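The school bag has become a filing system. Ours came home in September with 18 sheets of paper in it, of which I was expected to sign 13. I signed them all, including one meant for the teacher.

I blame the pockets. Give a child somewhere to put a thing and the thing will live there until spring, usually beside a banana.

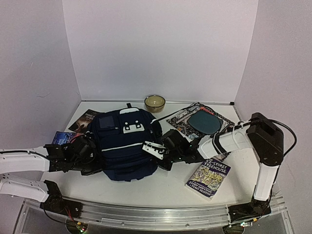
Madhu Bajpai wrote in to tell me that a bag with no pockets is a sack, and that her sons lost their bus fare in one every week for a year. Fair enough. But I went to school with a sack, and I knew where everything was. It was at the bottom, under my shoes.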